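Week 8: Setting the table, and why it changed

Last time I got carried away with kitchens, so we're starting with the table itself. Forks came late to most homes! The Wainwright household list from Gresterport has 13 spoons, 2 carving knives and no forks at all, and I love that. People brought a knife, used their fingers and got on with supper.

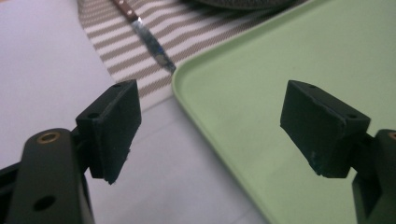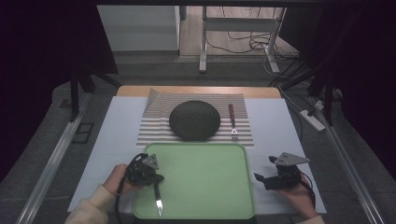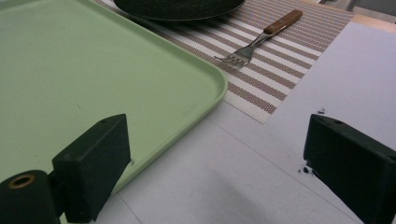
Tabletop views; a fork is on the striped cloth in the second and third.

Now, Sillau. The inn there wrote down every breakage – plates, mostly – and charged guests for it (please look at how the prices jump in December). Ask yourself who was paying, and who was washing up.

For next week read the Pememden chapter, skipping the appendix unless you really like pewter. Bring one page on a meal you know well: who sits where, who serves, who eats last.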